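# The robot that picks things out of bins (and the people who used to)

I work at a sorting place called Sastden, just outside Jilville. All day long, boxes and bins of mixed-up bits come in our big roller door, and our job is to get every bit into the right spot. Toy parts, machine parts, plastic parts, you name it!

When I started, we did all of it by hand. You'd stand at a bench, lean over a bin, grab something, look at it, turn around and drop it in a tray. Then you'd do it again. A person on a good shift could do that 2439 times, and I can tell you their back knew all about it by home time.

Now we have 2 robot arms. We call one of them Mamo and the other one Lurnen (the kids of the day crew got to vote on the names, and I'm still a bit sad that Noodle lost).

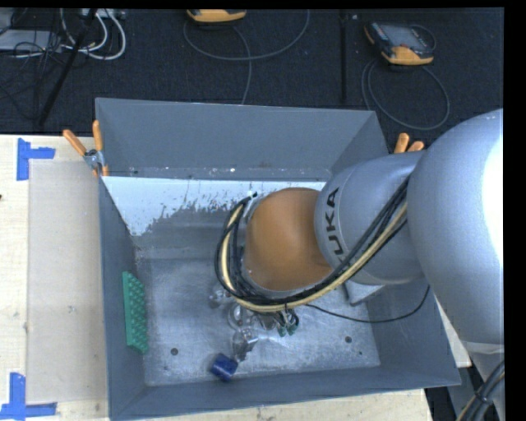 Picking something up is easy for you, because you've been practising since you were a baby. Your eyes spot the thing, your hand changes shape on the way down, and your fingers feel when to squeeze. A robot arm has to have every one of those jobs worked out for it. Think about how you'd grab a block that's sitting tilted on the floor of a bin, and then how you'd grab a long green thing covered in bumps that's leaning up against the wall. You'd use your hand quite differently, wouldn't you? The arm needs a different plan for each one too, and it has to get its gripper in there without bonking the sides.

So what do the people do now? Lots of kids ask me this when their school comes through, and some of them look worried when they ask it. It's a fair question.

Some jobs did change. Mine did! I used to be a picker and now I'm a robot minder, so I had to go back to learning, with a workbook and everything. It took me 30 lessons. I check the cables, I try out new objects, and when an arm gets stuck I work out why. A few of my mates moved over to packing, and one or two decided they'd like a different job altogether. I miss having them at the next bench — we used to sing along to the radio, badly.

There are good bits as well. My shoulders don't ache any more, and the heavy bins get lifted by a machine. We also get asked what we think. Last February we wrote down 200 ideas for making the work better, and plenty of them got used, including a much comfier chair for the night shift.

If your class ever visits, bring closed-in shoes and tie back long hair. You'll get to choose an object for Lurnen to try picking up. Squishy ones are the trickiest!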